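Belmonte completes first round of gripper and controller comparison trials

SKORNPORT, 2023-05-08 – Belmonte today released the first results of its program to compare grippers and arm controllers for light assembly work. The trials were carried out at the company's Skornport centre with engineering support from Piltov.

Four gripper types were tested over 1920 pick-and-place cycles, using 42 parts supplied by regional manufacturers. Each gripper was run on the same arm model and at the same speed settings. The best performer, a ribbed parallel unit, held its grip on 90 per cent of mixed parts.

"Our members asked for a fair comparison they could use when buying equipment," said Hashini Weerasinghe, Program Director at Belmonte. "These results give them a common starting point."
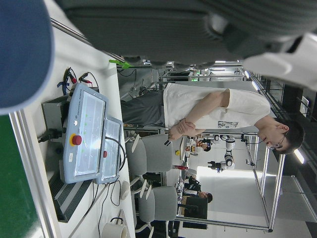

Controller trials were conducted in parallel. Operators set up each task from the teach pendant and then repeated it through the Braluvow software interface. Average set-up time fell to about 76 minutes with the software, although operators favoured the pendant for small position changes.

"The difference between grippers was smaller than we expected on rigid parts and much larger on soft packaging," said Trinidad Lumbao, Senior Test Engineer at Piltov. "That will shape the second round."

The second round begins in June and will add wrist-mounted cameras to the comparison. Manufacturers wishing to submit parts may apply through the Skornport centre.

Media contact:
Jocelyn Magbanua, Communications, Belmonte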